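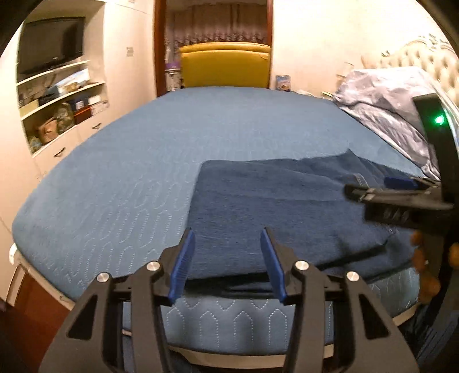 **Jean folding** is the everyday craft of turning a pair of denim trousers into a flat, stackable shape, and few garments reward a little care so generously! Denim is a heavy twill, usually cotton, and it holds a crease far better than jersey or fleece does. Most people start by laying the jeans out on a wide surface, and a bed does the job beautifully: dark navy denim spread on a blue quilted cover shows up its long creases at a glance, ready to be smoothed by hand from the waist down. A table gives a crisper edge, though it is often too short for a long inseam.

## Common folds

The *half fold* brings one leg over the other, seam to seam, so that the back pockets face out. From there the legs are turned up toward the waistband once or twice, depending on the depth of the shelf.

The *file fold* goes further. The legs are folded in 3, giving a compact block that can stand upright in a drawer (a wonderful thing for anyone with several similar pairs). Laundry writer Zyanya Ocampo calls it the "Lallis fold" in her household guide *Griltemance*, and recommends tucking in the pointed part of the seat first for a straighter edge. 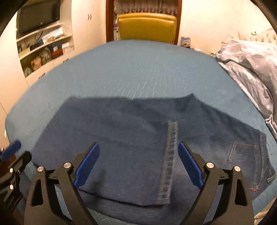 Rolling is the traveler's favorite. It suits stretch denim especially well, while stiff raw denim tends to spring open again unless the roll is tight.

## Seams and hems

The thick side seams and hems decide how neatly a stack sits. Alternating the direction of each pair, waistband left and then waistband right, keeps a pile of 4 wonderfully level.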